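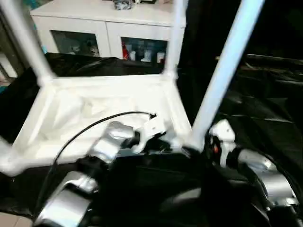 White tray base with a post at each corner.

Putting Together a Plastic Post-and-Tray Stand
Updated July 20, 2024

These instructions cover the common white plastic stands sold as a flat tray base, a bundle of round posts, and a bag of corner joints. The Graltach stand we keep in the supply room is one of them, and the Flinel is close enough that the same steps work. If your box came with printed instructions, follow those where they differ from ours.

One adult can do the whole job. Allow up to 70 minutes the first time. The second one goes a lot faster.

What you need

The stand and all its parts
A rubber mallet, or a hammer and a folded towel
A level
A cloth or old sheet to work on
A damp rag
A marker and masking tape

Before you start

Clear a space a good bit bigger than the tray on every side. You'll be turning the base and swinging long posts around, and it's easy to knock something off a counter with the far end.

Take all the plastic wrapping out of the tray and off the posts. Thin film has a way of getting caught between a post and its joint, and then the post won't seat and you can't see why. Put the wrap straight into a trash bag. Keep it away from small children.

Lay the posts side by side on the floor and check that they match. Some kits come with posts in two lengths. Mark the long ones with a bit of tape near one end. Look at both ends of each post as well. If one end is narrower, that end goes down into the joint. If both ends look the same, it makes no difference which way you put them in.

Wipe the sockets and the post ends with the rag and let them dry. Don't use oil or soap to make the posts slide in. They will slide out just as easily later on.

Step 1. Fit the joints to the base

Set the tray right side up with the raised edges facing you. Press one joint into each corner by hand. The joint should sit flat against the rail with no gap under it. If you see a gap, pull the joint off, turn it a quarter turn and try again. On the Graltach the joints are the same for all the corners. On the Flinel the left and right ones are different, and the letter is molded on the underside.

Step 2. Stand the far posts first

Start with the two posts on the side away from you. If you put the near ones in first you'll be reaching around them for the rest of the job. Hold the post low, close to the joint, line it up straight over the socket and push down with a small twist. Stop when it won't go any farther by hand.

Step 3. Stand the near posts

Do the same with the other two. They may lean a little at this point. A lean is fine until the top is on. A wobble at the bottom means the post hasn't gone all the way in.

Step 4. Seat the posts

Tap the top of each post with the mallet, moving from corner to corner. A few light taps on each – then go around again. Don't drive one post all the way down before you touch the others, or the base will twist. If you only have a hammer, lay the folded towel over the post end and go gently. The rims chip.

Step 5. Check it

Put the level on the rails, front and back, then on the two sides. If one corner is high, check under the joint for wrap or grit before you do anything else. Then measure from corner to corner both ways across the tops of the posts. The two measurements should be the same. If they're not, push in on the two corners that are farther apart until they agree.

Step 6. Add the top

Lower the upper tray or frame onto all the posts at once if you have a second pair of hands. Working alone, start it on two neighboring posts and then ease the others in. Tap over each joint and never in the middle of a rail.
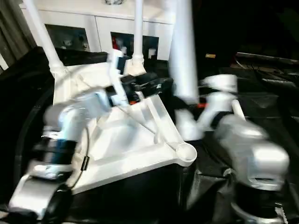
Home Storage and Repair – Otisia Household Workshop

Triangular frames

The three-sided kind goes together a little differently. The frame is a triangle with raised ribs on it and a strut running across the inside, and the post goes into a round cup at the corner. Spread a dark cloth under it while you work. White parts are much easier to find against black, and the cloth keeps the points of the frame from scratching the table.

Turn the frame so that one corner points toward you. Leave that corner for last and fit the back posts first, same as with the tray base.

Look down into the cup before you put a post in. There is sometimes a small burr of plastic left in there from the mold. Scrape it off with a fingernail or the edge of a putty knife. Don't sand the inside of the cup, as it takes off too much and the post ends up loose.

Posts of different thickness can end up on the same triangular frame. Match each one to its socket before you push on anything. A thin post in a wide cup will stand up well enough to fool you until there's weight on it.

The triangle is lighter than the tray and it can skid when you tap a post. Hold it down with your free hand on the rib nearest the post you're working on.

If something doesn't fit

Post too tight: Put the post end in the freezer for an hour, or somewhere cool overnight, and try again. Forcing it can split the joint.

Post too loose: One wrap of masking tape around the end, smoothed flat. If it takes more than one wrap, you probably have the wrong post.

Joint cracked: Replace it. Glue holds for a while on this plastic but not under a load. We have spare Graltach joints in bin 219 by the back door, and the Chmielewska ones fit the same holes.

Base rocks on the floor: Check the floor first with the level. Then move the stand a foot over and see if it still rocks.

Taking it down again

Empty it first. Lift the top off by working your way around the corners, an inch or so at a time. To get a post out, hold the joint still, twist the post and pull straight up. Rocking it from side to side will widen the socket, and the stand will never be as firm afterward.

Tape the posts together in one bundle, put the joints in a bag, and tape the bag to the inside of the tray. Write the name of the stand on the tape. Joints from the Flinel and the Graltach look alike in a drawer and do not swap.

Otisia Household Workshop | Questions: front desk, ext. 3313 | © 2024 Otisia | Back to top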